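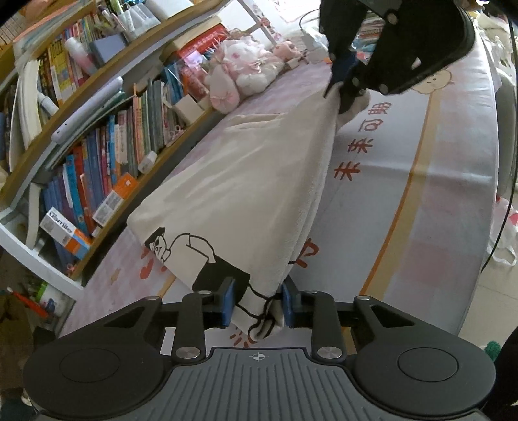

Moncrieff Orchestral Music Stand, Model 1438

A music stand has one job, and most of them treat it as a suggestion. The Moncrieff 1438 was designed for players who have watched a full score of something slow and Romantic slide gently into the violas, and who would prefer not to watch it again.

It is a one-piece stand with a solid desk, a weighted base and a friction column. There are no wing nuts. If you enjoy wing nuts, we still sell the old folding model, and you can spend the first half of any rehearsal looking for the one that rolled under the piano.

The desk

The desk is wide enough for three open pages, or four if your copyist writes small. The lower lip is deep enough for a pencil, an eraser and a mute, and has a strip of cork along the inside so that the pencil doesn't announce itself during the quiet bit. The tilt goes from nearly upright to completely flat. Conductors like it flat. Bassoonists like it at an angle we can't explain and have stopped asking about.

The surface is matte black. We tried a gloss finish once, and the entire second desk of cellos could see the stage lights and very little else.

The column

Height is set by pulling up or pushing down. It stays where you leave it, with a thick score on it, through a symphony and whatever the soloist decides to play afterward. The lowest setting suits a seated player and the highest suits a standing one of any reasonable size. Our tester Rosaire Chisholm plays double bass and is not of a reasonable size, so we also make an extension tube (sold separately, see below).

If the column begins to sink after some years, there is a collar under the desk that can be tightened with the key supplied. Turn it a quarter at a time. Please don't oil it. We get several of these back every October, at the start of the season, from people who oiled it.

The base

The base is cast in one piece and is heavier than it looks, a fact your stage crew will mention to you. It has a rubber ring underneath and doesn't ring, buzz or hum when the timpani get going. The stands nest in a line, so a full orchestra's worth can be pushed into a corner of the wings on the Hilelus cart, which holds 2 rows and goes around corners better than you'd expect – though still worse than you'd like.

In use

The Brestutari Chamber Orchestra has had a set since the prototype stage. Their librarian, Fergus Carnegie, kept notes for us through a season and was not shy with them. His main complaint was that the early version had a sharp back edge that tore the covers of hired parts, and the back edge is now rounded. His second complaint was that players kept taking the stands home. We have no fix for this, but the desk can be engraved with the name of your ensemble on request.

During development, a machine in our workshop raised and lowered a column 3000 times with a weight on the desk. It squeaked a little by the end. So did the engineer.

What comes with it

One stand, assembled
One adjustment key
One spare cork strip
A leaflet, which repeats most of this page with fewer jokes

Accessories

Extension tube, Model 1343. Adds height for standing bassists and tall conductors. Fits the 1438 only. It does not fit the old folding model, whatever you read on the trombone forum.

Bimon clip light. Warm white, with a hood that keeps the light on the page and out of the front row's eyes. Runs off a rechargeable battery that lasts through a long opera, provided somebody remembered to charge it. The switch is silent.

Hilelus storage cart. Steel, four casters, brakes on two of them. Comes flat and needs a second person to put together.

Page shelf. Clips to the side of the desk and holds a tablet, a water bottle or the crossword. Percussionists order these by the dozen.

Care

Wipe with a dry cloth. Rosin dust comes off with a slightly damp one. Coffee comes off too, if you get to it before the interval is over. Sticky labels leave a mark on the matte finish, so use the engraving service or a tag tied to the column.

Delivery and returns

Single stands go out boxed. Orders for a whole section or more travel on a pallet, and we'll need the name of someone at the hall who will be awake when the truck gets there. Unused stands can be returned in their box. Engraved ones can't, unless we've spelled your orchestra wrong, and in that case we'll pay the carriage and be suitably embarrassed.

Page last updated 25/05/2020.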